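Drandcombe Lantern Walk
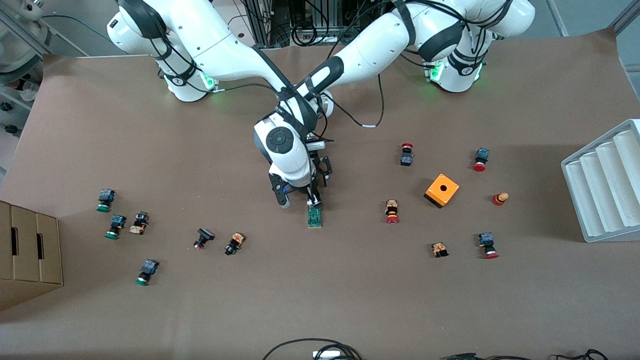 The Drandcombe Lantern Walk is a community event held each March in the town of Drandcombe. It consists of an evening procession along the river road, a supper and a short program of music. Entry is free, though the supper is ticketed.

Origins

Promotional material calls the walk "centuries old." No record supports this. Local historian Nicanor Varela searched the parish and town papers and found no mention of lanterns, a procession or a supper before the present event was set up by Isauro Rosales, a shopkeeper, who wanted trade in a slow month. Rosales later said he had heard of an older custom from a relative. He did not name the relative, and the claim has been repeated in visitor leaflets ever since.

Route and program

The procession leaves Barajas Square at 6:30 p.m. and ends at the old wool market. Earlier walks went over the footbridge, which is now avoided. Children under 11 walk at the front. The music has been led by Gadisa Ambaye for several years.

Attendance

Organizers gave a figure of 2,728 for the best-attended walk. The method of counting was never published, and Varela considers the number doubtful, given that the square is small and the supper that year sold 18 tables. A later figure, 2,547, appears to include people who were simply shopping.

See also
Colliline Spring Fair
Barajas Square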